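Looking After a Pair of Hand-Held Grippers: Setup, Weekly Care and Small Repairs

Posted by Silvia Zeman, 2021-11-25

I get asked for these notes often enough that I've finally typed them up properly. They started life as two sheets taped inside a cupboard door, and Mirko Rinaldi added so many arrows and corrections in pencil that the sheets became hard to read. So this is the clean version, with his corrections folded in where I agreed with them (most of them, he'll be pleased to hear).

The notes cover our Barkik pair, which is the set we carry around by hand to record grasping motions for the arm in the Zavley cell. If you have a different hand-held gripper with two fingers, a camera on top and a marker cube at the back, a good deal of this should still be useful to you, but check your own maker's sheet for screw sizes and charging times before you trust mine.

What you'll want on the bench

A set of small hex keys, a soft brush, a couple of lint-free cloths, lens cleaner, a short steel ruler, blue threadlocker, a roll of fabric tape for the cables, and a printed spare set of marker faces. I also keep a little dish for screws. Please use a dish. The screws that hold the cube are very small and our floor eats them.

Step 1. Look the grippers over before you switch anything on

Set both grippers on the bench with the fingers pointing away from you. Open and close each one slowly by hand, all the way, a few times. You're feeling for a gritty spot or a place where the travel hesitates. If you feel one, skip ahead to the part on cleaning the fingers, and come back here afterward.

Then look at the vents. Ours collect a gray fluff that seems to come from sleeves more than anywhere else. Brush it out and away from the body, and resist the temptation to blow into the slots, which only pushes the fluff somewhere you can't reach it. The mesh gets the same soft brush, used dry. Leonardo Benedetti once cleaned a mesh with lens fluid and it took us most of an afternoon to get the smears off it.

Step 2. Check the marker cube

If I could get people to do only one thing on this page it would be this. The cube is how the tracking knows where the gripper is and which way it's turned, and a cube that has shifted by 2 millimeters will spoil a whole day of recordings without giving you any warning at all.

Hold the gripper body in one hand and try, gently, to rock the cube with the other. It should feel like part of the body. If it moves, take out the screws one at a time, put a tiny drop of threadlocker on each, and put them back finger-tight first. When they're all in, go around again and snug them down a little at a time, crossing from corner to corner the way you would with a car wheel.

Look at the printed faces too. They need to be flat, clean and matte. A lifted corner catches the light and the square stops being read from that side. Don't press it back down with a thumb and hope – peel the whole face off and put on a fresh one, lining it up against the ruler.

Step 3. Clean and aim the camera

One small squirt of cleaner goes onto the cloth, never onto the lens. Wipe from the center outward, turn the cloth over and do it once more dry. Then plug in, bring up the live view on the laptop, and close the fingers. You want both fingertips showing evenly on either side of the middle. If one shows more than the other, loosen the camera mount half a turn, nudge it, and tighten it again while you watch the view, because it likes to creep as the screw bites.

Step 4. Tame the cable

The cable is where nearly all our faults come from. It gets tugged, stepped on and shut in drawers. Wrap one turn of fabric tape where it leaves the body, leave yourself enough slack to turn your wrist fully both ways, and try that out standing up, with your arm stretched out the way you'd really use it. A cable that seems fine while you're sitting at a bench can turn out to be far too short as soon as you reach for a high shelf.

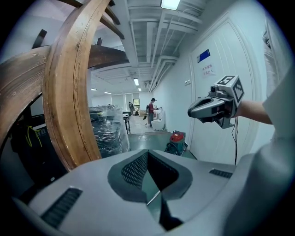
With the slack sorted, wiggle the plug at both ends while the live view is running. If the view freezes or drops out, the cable is finished. We did try repairing a few of them back in September, with solder and heat-shrink and a lot of patience, and every one of them came back to the bench. Now we write the date on a new one with a paint pen, put it in, and throw the old one out.

Step 5. Calibrate the pair together

Don't calibrate one gripper on its own, even if it's the only one you worked on. The software keeps a single file for the pair and the two halves need to agree with each other.

Put the calibration board flat on a table in good, even light. Start the routine, pick up both grippers, and move them slowly over the board, tilting as you go. Slowly is slower than you think! Manuela Morelli hums something under her breath to keep her pace down, and her calibrations are the best of anybody's, so I won't argue with the method. The routine wants 200 good frames from each camera. It will accept fewer if you press the button early, and the lowest I've ever gotten away with was 124, but I ended up redoing that one the next morning anyway.

When it finishes, hold the closed fingertips of both grippers against the same corner of the board and read the two positions on the screen. They should match closely. If they don't, go back to Step 2 and check the cubes again before you blame the software.

Step 6. A trial recording

Walk around with the pair for 15 minutes in the kind of room you intend to work in, picking up and putting down a few ordinary things. Play it back at double speed and keep an eye on the tracking line along the bottom. Short gaps when your own arm crosses in front of a cube are normal. A gap that keeps turning up whenever you face the same way is usually glare, so try lowering a blind or standing a little farther from the lights.

Cleaning sticky fingers

Unplug the gripper first. Open the fingers as wide as they'll go, brush out the slides, then wipe them with a barely damp cloth and let them dry in the open air. No oil, please. Gualtiero Pace and I went back and forth on this for weeks, and he was right: oil feels lovely on the first day and then turns every crumb of dust into paste. If a finger still drags once it's clean and dry, the slide strip underneath is worn. Slip the old strip out toward the front, slide a new one in with the smooth side up, and check the full travel again before you put the cover back.

Putting them away

Fingers closed, cable looped loosely beside the body (not wound around it), lens cap on, cube facing up in the foam. We use the blue Piras cases because the foam is cut deep enough that the lid doesn't lean on the cube. The older Jamano cases look much the same and they are too shallow, so please leave those for the chargers and the spare parts.

If you changed anything, write it on the card in the lid: which gripper, what you did, your initials. It takes a moment, and whoever opens the case next will know whether to calibrate before heading out.

Spare slide strips and marker faces are in the second drawer. When you take the last one of something, leave the empty bag on my desk and I'll order more.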